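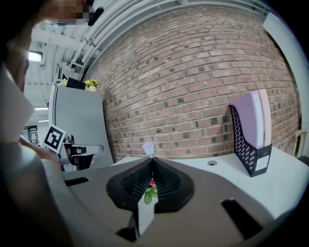 Station 7, desk tidying -- check before machine trial
Inspector: Despina Pop

1. Finger pads whole, no tears in the ridges. OK.
2. Plant piece held near the finger tips. OK, but I would like a deeper hold.
3. Desk top clear around the cable hole. OK.

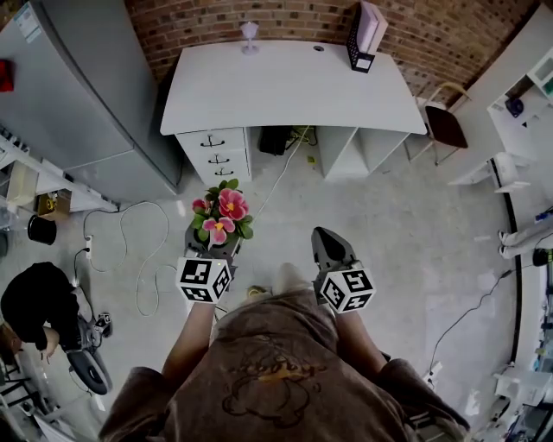 Photo: Dinesh Subramaniam / Judemo

4. Floor free of cables. NOT OK. White cable crosses in front of the desk, black cord on the right side. Please tape them.
5. Flower pot held upright by machine, no person helping. Not ready yet -- Pierina asks to repeat in September.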